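Soft pads or hard pads for a hand-held gripper? Picking up thin, slippery stuff

Asked in Grippers and Hands, November 2022
219 views

I'm comparing two sets of finger pads on a two-finger hand-held gripper, the Plarner hard rubber ones it came with and a softer set from Wuvgate. Boxes and cups are easy with both. Snack bags and cracker packets drive me nuts! The hard pads slide off the foil about half the time, and the soft ones hold but fold over at the tips. Is there a middle ground, or do I just swap pads depending on the item?

Karlijn Declercq

3 answers

Montri Chuensuk
Oh, I love this problem. Stay with the soft pads and change where you grab. Go for the sealed top edge of the bag, because the seal is stiff and flat and the fingers have something to close on. Grabbing the puffy middle just pushes the air around and the bag squirts out. I ran 60 picks per pad set, all on bags, and moving to the seal helped more than any pad I tried – and I've tried a lot of pads.
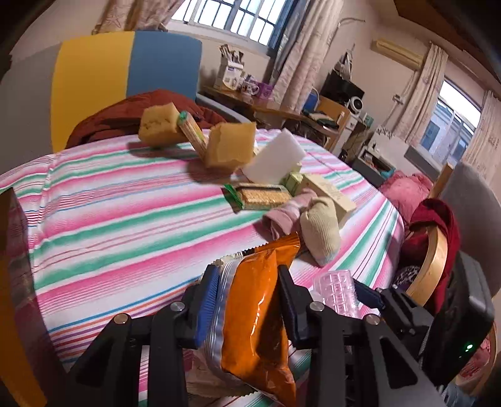

Close slowly for the last little bit, too. If you snap the fingers shut, soft tips will roll over every time. And mix up your test items! Socks and sponges forgive almost anything, so a good score on those says very little about foil. I keep my numbers in a Petchrat sheet, one row per try, with a column for "slipped" and one for "folded" – they need different fixes.

plosora_fan
hard pads + a strip of grippy shelf liner. cheap, works ok, falls off after a while

rtk
Check that your fingers are parallel when closed. Mine were off and I blamed the pads from March on. Two loose screws. Never tried the Wuvgate ones so can't compare.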